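Tuesday, late, tea gone cold

Second session on the Bradeo track. I wanted the vocal done before December and we're nowhere near, but I like where it's heading! Ran the verse at 90 and it dragged like anything, so I nudged it up a hair and suddenly the words sit where they should. Note to whoever opens the project next: the old guide vocal is still in there, muted, and please leave it alone, I steal breaths from it.

Tried the low harmony under the second chorus. I doubled it, panned the doubles wide, then pulled them most of the way back in. Still not sure. It sounds lovely alone and a bit like soup with the organ on top.
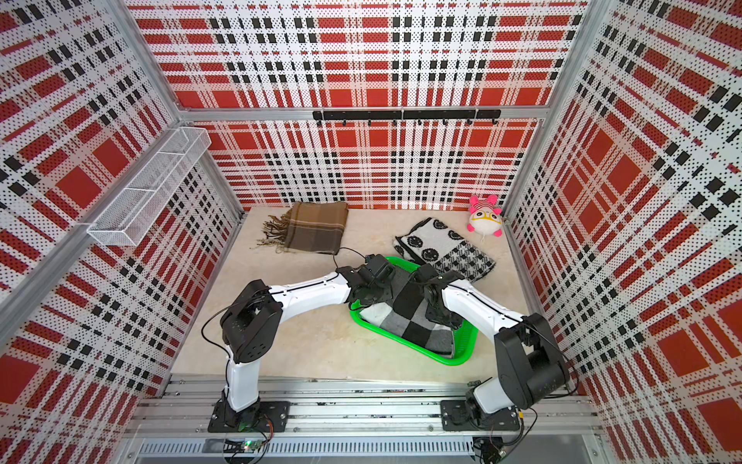 The message back on the rough mix was that the harmony should go altogether and the organ should stay, and could I please stop burying the last line of the verse. Fair about the last line. I'm keeping the harmony for one more pass, though — I'll thin it out below 200 and see if it stops fighting.

Then the bridge. Six takes (well, 6 on the sheet, the first one is me coughing and then laughing) and take four has the feeling, even with the flat note on "harbor." I'd love to leave that note in. I tuned it, listened, untuned it, listened again, and went round like that for far too long, and every time
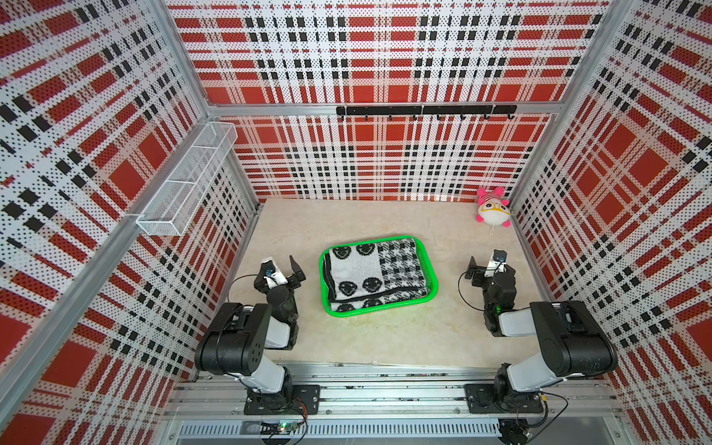
I came back to the raw one. So raw it is, unless the Drostex people hate it when they hear the rough.

Bounced both versions anyway, named Baumgartner A and Baumgartner B after the working title. A has the long intro. B comes straight in on the voice, and I think B wins, but my ears are mush tonight.

Dison set is 10 songs now and this one wants to go near the end — it needs a quieter one before it, or the first line just

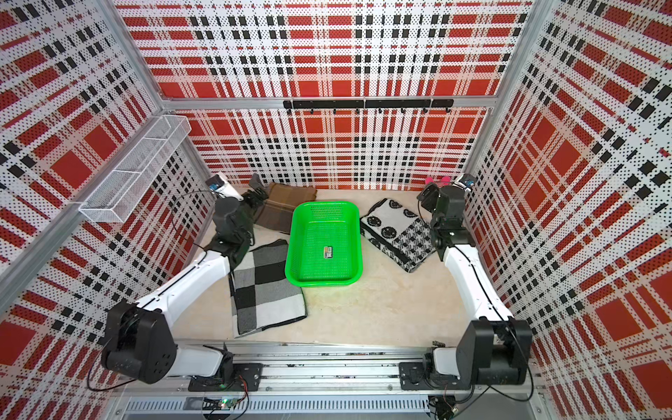

gets lost under people talking. Maybe swap it with the waltz. I'll try the order out loud at rehearsal and see how my throat feels by the last two.

To do: new strings on the small guitar, fix the click at the top of the bridge, print lyrics bigger, export stems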